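Reading Aloud in the Middle Grades
Course handout, Unit 5
Instructor: Tracey Furnival

Reading for this unit: the chapter on oral reading in the course packet, pages 27 to the end. Bring the packet to class.

1. Why the topic is on the syllabus

Most teachers read aloud every day through second grade. By fifth grade many have stopped. The usual reasons are lack of time, pressure to cover the textbook, and a belief that students who can read for themselves no longer need to be read to. This unit looks at the third reason.

A student's listening level is often ahead of his or her reading level until about the end of middle school. A ten-year-old who struggles with a page of print may follow the same page easily when it is read by an adult. Reading aloud lets that student meet longer sentences, harder words, and more complicated plots than he or she could manage alone.

Terms to know:
Listening level: the hardest text a student can understand when it is read to him or her.
Independent level: the hardest text a student can read alone with few errors.
Shared text: any text the whole class has heard or read together. 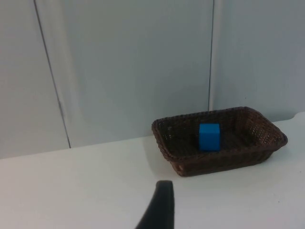
Blue cube in a wicker basket.

2. Choosing the text

Pick something you have read all the way through. Check it for dialect or names you can't pronounce, and practice those. Chapters that run longer than fifteen minutes should be split before class, with the stopping place marked in pencil.

Fiction is the common choice, but letters, speeches, and science writing also work. Dennis Whiteley, who taught sixth grade at Corham for many years, read a newspaper column every morning and kept the novels for after lunch. His students heard over 100 columns in a school year. His notes are in the packet. Pay attention to what he says about voice: he did not act out the parts, and he slowed down for dialogue.

3. During the reading

Seat students where they can hear. Some will want to draw or put their heads down, and either is fine if they are listening. Stop for questions no more than 2 times in one session. Explain a word only if the passage can't be followed without it, and do so in one short phrase.

Students may follow along in their own copies if there are enough. Don't call on students to take over without warning. A student who wants to read to the class should get the passage the day before.

4. After the reading

Written work isn't required after every session. When you do assign it, keep it brief. Two prompts that get usable answers:
What did a character know today that he or she did not know yesterday?
Which sentence do you remember, and why that one?
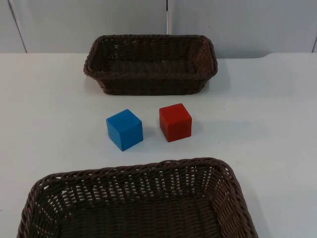
Two woven baskets and two cubes, one blue and one red.

Oral retelling is a fair substitute for students who write slowly. Have one student begin and a second pick up where the first stops. Listen for the order of events and for words taken from the text.

5. Assignment

Choose a passage that takes 5 minutes to read. Mark your pauses, practice it twice, and read it to your group in class. Each listener fills out the response sheet. Hand in your marked copy, the response sheets, and one page on what you would change. Papers are due 4th July by e-mail, as there is no class that day.

Students who took the March workshop may use the same text but need a new passage from it.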